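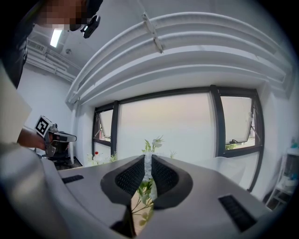 White-flowered artificial stem and arrangement, with the back window beyond.

Artificial arrangements: stem lengths, fixing and cleaning

The planters at Jornard are being changed from live plants to artificial ones, and the first white-flowered arrangements are now being made up. Several readers have asked how the stems are cut and fixed, so the working notes are set out below. They replace the sheet issued in December.

Stem length. Measure from the lowest bloom to the cut end, not from the tip. The standard cut for a window planter is 248 mm. Stems for the low desk pots are cut to 111 mm. Most artificial stems have a wire core, and scissors will not go through it cleanly. Use side cutters and turn the stem a quarter turn between bites. A crushed end will not seat in the foam.

Fixing. Dry foam only. The green wet foam sold for fresh flowers crumbles when it is left dry and will not hold a wired stem for long. Push each stem in vertically to a third of the foam depth, then set the angle by bending the wire above the foam line. Stems pushed in at an angle open up the hole and work loose. Foliage goes in first, white flowers second, and any red accent last. Teguh Ngau recommends no more than 2 accents per planter; Si-woo Um would leave them out altogether. Either is acceptable.

Handling. Hold the stem below the lowest bloom. Small blooms are usually pushed onto a plastic peg with no glue and will pull off if gripped directly. Loose heads can be refitted with a drop of clear craft glue on the peg — allow it to cure overnight before the stem goes back in.

Position. Dyed fabric petals fade in direct sun. Whites tend to yellow and reds lose color first. Arrangements next to a window should be rotated a half turn each month and exchanged with an interior planter twice a year.

Cleaning. Use a soft brush or a hair dryer on the cool setting, working from the top down. Wipe plastic leaves with a damp cloth. Do not soak fabric blooms; the wire core rusts and stains the petals from inside.

Stock. The Sugawara order came to 1620 stems, stored flat in their cartons. Please return part-used bundles to the carton they came from — the two whites in the order are close but do not match side by side. Requests for extra foam go to Teguh Ngau.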